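Glaze notebook, Willell studio, April
Morning, kiln 3 unloaded 8:40 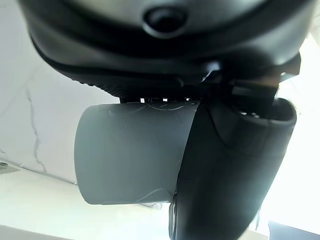 Celadon batch, second firing. Went slower this time, held 32 min at top instead of the usual. Color better, more green less mud. Still pinholes on the shoulders of the taller cups, none on the plates. Naveen thinks bisque too low. I think the glaze is going on too thick and he dips like he's washing a dog. We'll split it, half his way half mine.

Recipe as mixed: same as last page, 700 g dry, but swapped the old whiting for the new bag from Chin. Should have changed one thing at a time, I know. Sieved twice. Water by feel, which is no good, write down the weight next time!!

Cone pack: front one bent right over, back one barely leaning. So the back is still cold. Santino says the lower element is tired, wants to measure it before anyone orders. Meter is at Lulcombe, he'll bring it back tomorow.

Shelf notes
- top: fine, two lids stuck, wax missed on the inside rim
- middle: best of the lot. Keep for Zohreh to look at
- bottom: dull, a bit dry to touch. Refire? Maybe with the next cone 6 load

Katsuhiko's test tiles came out of the same load. Iron at 3 percent is the one I like, goes nearly blue where it pools. The higher ones just brown. He wants to try it over the dark clay, I said go ahead but put a waster underneath, that shelf only just got ground clean.

Hostia order: 38 bowls, matte white, nothing to do with any of this but they're all waiting on the same kiln. Trimmed, drying under plastic. Do NOT rush them, the feet are thick. Darmawan checking them after lunch.

To do
mix a fresh half batch, old whiting, same everything else
weigh the water
new kiln wash, bottom shelf first
ask Zohreh if the bisque cone got changed when she redid the program, the sheet on the door has it crossed out and I can't read her writting

Leave the lid cracked tonight, not propped.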